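Hulmont Reviews
Home
Toys
Kitchen
Desk & Office
Archive

Filed in: Toys, Play Food, Vegetables

Arruda Single Ear of Corn (Plastic, Husk On)
Reviewed by Hanne Baldursdóttir
Sunday, June 16, 2019
Score: 78

I have reviewed two toasters for this site, a salad spinner and a chair that gave me a rash. I now present the corn.

Arruda sells its play vegetables one at a time, in the manner of a jeweler. You can have the eggplant, you can have the leek, and if you have $18 and very little sense you can have the ear of corn. Mine came from Tendholm, the toy shop next to the bus station, where Mikkel Hafþórsson rang it up and asked if I needed a bag. I said no and then carried a bare ear of plastic corn through town on a Saturday. Take the bag.

Looks

Very good, irritatingly. The kernels are molded in neat bumpy rows and they're fullest up at the rounded tip, where a child is going to aim first. The green husk comes along the sides and thins into pointed strips at that end, and at the other there's a stubby green stem to hold it by. Play food usually gives up on leaves (the same brand's leek is a tube with ambitions), so somebody at Arruda must have looked at a real cob for a while.

It's also easy to find again. I set it down on a white table with a red can, a marker and a carton, and my eye went to the corn every time. I wanted to dislike it for the price and couldn't get started.
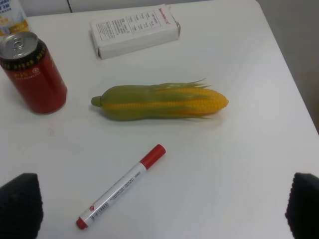
Husk

My main complaint. The husk doesn't come off. It's attached for good, and every child I have shown this corn to has gone directly for the husk with both hands. Setsuko Murakami's younger one worked at it through most of a lunch, then handed it back to me as defective. I'd say that's fair. Shucking is the one thing about corn that is already a game.

On the plus side, the strips bend without snapping, even at the thin points, and they go back more or less where they were. I've had it since December and have all of them still. Dust collects underneath. An old toothbrush gets it out, and while you're doing that you can think about the path that led you to brushing a vegetable.

Does it roll?

A little. Corn ought to roll, and a bare plastic cob would be under the radiator within the hour, but the husk gives it something flat to rest on. On a level table it stays where it's put. On our kitchen floor, which isn't level, it wanders off toward the refrigerator and stops there, so at least we know where to look.

Sharing a table

This was the part I hadn't expected to have opinions on. The corn makes a decent grocery-store display with whatever happens to be out. Ours has been sold alongside a pink measuring scoop and a red cup, a little white bottle with a blue cap and a cartoon on its label, and a red-capped marker, which I was told was a carrot and cost 70 dollars. The corn was free. I have stopped trying to follow the economics.

Compared with the Stondo version, which comes in a basket with other things and is smaller and a nastier yellow, the Arruda is the one that gets picked up. The Stondo cob does split down the middle with a satisfying crunch of Velcro. If your household is mostly about chopping, buy the Stondo and spare yourself the difference.
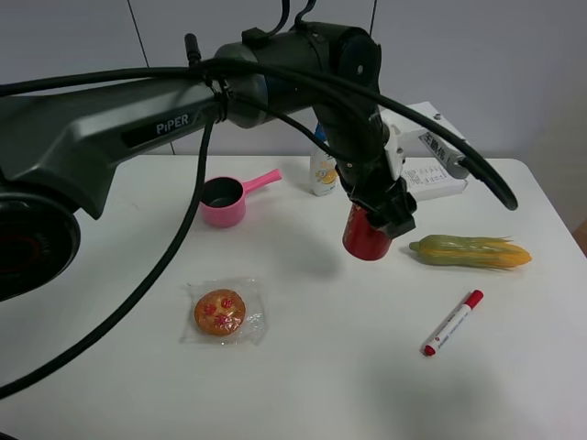
Cleaning

Warm water and dish soap. Shake it afterward, stem end down, or it'll dribble on the shelf. The leaflet says nothing about the dishwasher. I tried it on the top rack and the husk came out slightly curlier, with no other harm done that I could find.

Good
Kernels feel right under the thumb
Stem is a proper handle
Stays put on a table
Survives being stepped on by an adult in socks (the adult less so)

Not so good
Husk is staying on, whatever you do
$18
No butter

Comments (2)

Tove Østergaard
We have 5 of these because my mother-in-law thought they were a set. They aren't a set. Can confirm the dust.

Bergþóra Stougaard
Does it float? Asking for the bath.

Hanne Baldursdóttir (author)
It floats, lying on its side, looking sorry for itself. Allow a day for the water to come back out of the stem.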